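Two finger sets and one wrist camera
06/09/2025

The Bolik gripper arrived with two sets of fingers, and I put off comparing them until the cable on the wrist camera was sorted out. The old cable ran down the outside of the forearm and tugged the camera a degree or two whenever joint 6 went past its halfway point. It now goes through the hollow flange with a right-angle connector at the camera end. The offset has stayed put since.

Setup, for anyone who wants to compare. The arm is the small Seixas on a bench mount. The gripper is a two-finger parallel model with current control and no force sensor. The controller is a Bravport box running firmware from August, which I have not updated and will not update until this is finished. The camera is fixed to the gripper body and looks out between the fingers, so both fingertips stay in view for most of the stroke.

Finger set A is smooth silicone over a metal core. Finger set B is softer throughout, with ridges on the inner face. Both close to zero. Set B is six millimeters longer, so the tool center point has to be changed along with the fingers. I forgot this once and drove the tips into the table at low speed. No damage, one controller fault, one log file I have kept.

The test was 50 grasps per set on light objects that deform: paper cups, a foam block, thin plastic bottles. Same approach path, same closing speed, closing current set to 40 percent of the maximum. A grasp counted if the object was lifted, held through a wrist rotation and put back down standing.

Set A slipped mostly during the rotation. The silicone grips well when the whole pad makes contact, but on a round body it touches along a narrow line and the object pivots on it. Raising the current fixed the pivoting and crushed the cups. Set B wraps a little before it squeezes and pivoted much less. Its weak point is release. The ridges hang on to paper labels, and twice a light bottle came away from the table with one finger and fell over.

Detection was the other half of the job. I ran the Firex segmentation model on the wrist stream with 770 hand-corrected images. It does well on opaque objects. On clear plastic it finds the label and very little else, so the estimated grasp height lands at the center of the label whatever the fill level is. Diffuse lighting helped with glare and did nothing for the edges.
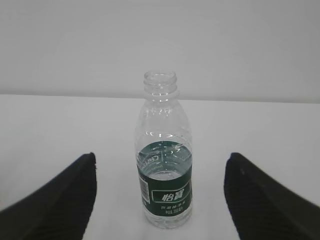

Can the closing current stand in for a force sensor on thin bottles?
Only as a coarse threshold. Friction in the drive changes with temperature and finger position, so the same current gives a different squeeze in the first few minutes than it does later on. I warm the gripper up with a few dozen empty cycles and then treat the reading as contact or no contact.

Set B stays on for now. Next I want to slow the first few millimeters of the opening stroke and see whether the label problem goes away. If it doesn't, I will sand the ridges off one finger and leave the other alone. The camera mount also needs a second screw, as it is held by one and a strip of tape.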